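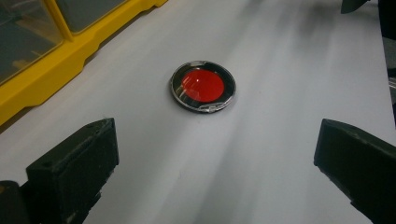 Section 6. Before you order — budget, bench and parts

Read this with the price sheet open. Covers a two-handed sorting bench with the Lundel hand-held grippers. One bench, one operator. If your planning more than one, do the steps once per bench and then add up. Don't multiply, it never comes out right.

6.1 Decide the job first

1. Write down what gets picked up. Small round parts, flat parts, soft parts. Be specific.
2. Write down where it goes. Bin, tray, drawer.
3. Only then open the gripper page in the Buchanan catalog.

NOTE: Wide jaws cost more and most small-part jobs don't need them.

6.2 Work out the bench

1. Light-colored top, matte. Glossy tops throw glare, and you end up buying lamps to fix it.
2. Measure the open space in front of the organizer. Allow 35 inches side to side for two hands.
3. Cable run — one cable per gripper, one out each side. Measure to the socket and not to the table edge.
4. Stands. Price them now. People forget the stands.

CAUTION: Do not run both cables out the same side. They tangle and the connector takes the strain. Connectors are not covered under the Dilcombe service plan.

6.3 Storage and practice parts

1. One drawer organizer per bench. Clear fronts, so you can see if a drawer is full without opening it.
2. Pull a middle drawer part way and try reaching in with the jaws before you commit to that size. Shallow drawers are fine. Deep narrow ones are not.
3. Practice parts: 50 per bench. Balls, discs, whatever matches the list from 6.1. Cheap ones. They roll off and get stepped on.
4. Marker plates, one per gripper, plus a spare pair. Long lead time so order early.

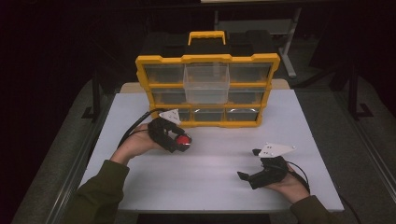 Skindonbridge wrote in after the last edition that the spares line was too thin, that they'd budgeted for the grippers down to the last dollar and then sat idle for 6 weeks waiting on one cable, and could the guide please say to buy two spare cables and a set of jaw pads up front. Agreed. See step 2 below.

6.4 Fill in the budget

1. Grippers, plates, stands, organizer, practice parts. One line each.
2. Spares: two cables, one set of jaw pads. Seperate line, don't bury it in shipping.
3. Operator time for setup and practice. Goes on the same sheet.
4. Floor. Carpet is ok under the bench but check that the stands sit level on it.

NOTE: Orders over 100 units of any practice part ship from the other warehouse. Add freight.

6.5 Timing

Quotes hold until the end of October. After that ask for a new one — same form, same address. Don't send the old quote number, it will bounce.

Sign up for our newsletter and get new guide sections by email. You can unsubscribe at any time.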